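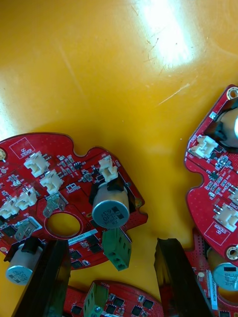
Open Day at Skendthorpe: "Ask Me Again in January"

The people at Culotum would like you to believe that wiring is the next job to go. I went to their open day in Skendthorpe on Friday, June 3, 2022, and came home with a free pen and a lot of doubts.

The job on show was kitting. Red circuit boards, wire harnesses and loose leads sit in yellow bins, and the robot is supposed to bring a matching set together on a tray. A person who knows the work does it without looking down. I asked the engineer running the demonstration why anyone would pay for this.

"Wires are the part everybody skips," he said. "Boards hold their shape. A wire is different every time you go near it."

Fine, but is it fast? He laughed a little. "No. I'm not going to stand here and tell you it's fast."

He put the best run so far at 208 seconds for one full kit. I asked how many runs had gone that well. He said around 40, then said he'd want to check the log. I asked to see the log and was told it was on a computer at the Suvingate office. 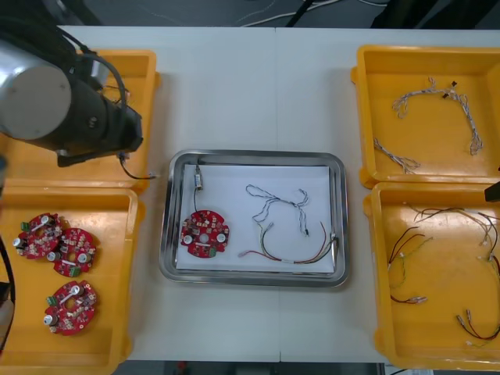

The kitting table at Culotum, with boards in the lower left bin and wiring in the two bins on the right.

What bothered me more was the neatness of it. A bin on a real line doesn't hold three boards. It holds a heap, with the connectors hooked into each other. He didn't argue.

"We started with 2 kinds of harness and we want to get to 6," he said. "The heap comes after that."

After that when? "Ask me again in January."

I also asked about damage, having spent years sending back boards with bent clips. He said the fingers are set to a light grip and that testing is "ongoing," a word I heard a good deal that afternoon. Simanjuntak, the firm paying for part of the work, had a table by the door with leaflets promising "hands-free assembly." The engineer winced when I read that out to him.

"I didn't write it," he said.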